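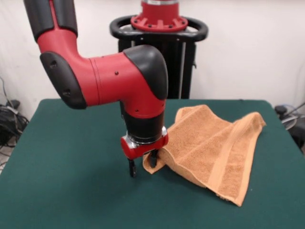 Annag Hepburn

The towel-folding cell was out of use for part of last week after a run of protective stops, all of them during the corner pick. The cell is running again at reduced speed. Anyone with jobs queued should read this before restarting them.

The fault first showed as a force limit trip on the downward move. The controller log holds 291 pick attempts for the period, of which seven ended in a stop. In four of those the left finger had touched the felt before the right one reached the cloth. The fingers work very close to the table when they take a corner, and the pick height had been set with no margin for wear.

Rajeshwari Chowdary checked the arm first and found nothing wrong with the joints or the wrist. She then measured the table height and found it 2 mm above the value stored in the Zurnotero configuration. The felt was replaced in April with a thicker one and the stored height was never updated. Older fingers were slightly short and hid the error. The new pair fitted this month did not.

The remaining three stops are not explained. They came late in the lift, with the cloth already held, and the force trace shows a sideways load. A towel snagging on the felt would fit, but we have not been able to reproduce it.

Changes made so far:

Table height measured again and saved.
Approach speed halved for the last part of the descent.
Table height check added to the finger change sheet.

Please do not raise the force limit to get past a stop. One user did this on the second day, and the next contact bent a finger mount. If the arm stops, leave it where it is, save the log and tell Rajeshwari or me before you reset it.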